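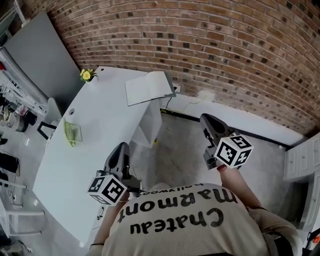 ## Unidad 3. La mesa junto al muro

Caso: sala Grindeo. Muro de ladrillo rojizo con piezas más oscuras repartidas sin orden, suelo gris, mesa blanca larga.

- El ladrillo ya aporta dibujo. El mobiliario va en blanco liso.
- Los cables bajan por detrás y se agrupan - nunca cruzan el paso.
- El pasacables del tablero se deja libre.
- Presupuesto del ejercicio: 1.425 euros, de los que casi 192 son para accesorios.

Sobre el tablero, pocas cosas. Una planta pequeña de flor amarilla al fondo, contra el ladrillo, basta como punto de color.
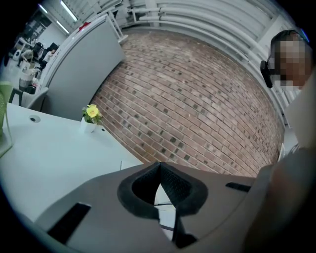
## Ejercicio para casa

Dibujad la planta de una mesa de 70 cm de fondo y situad en ella pasacables, planta y cuaderno. Indicad dónde iría el enchufe. Escala libre, una sola hoja.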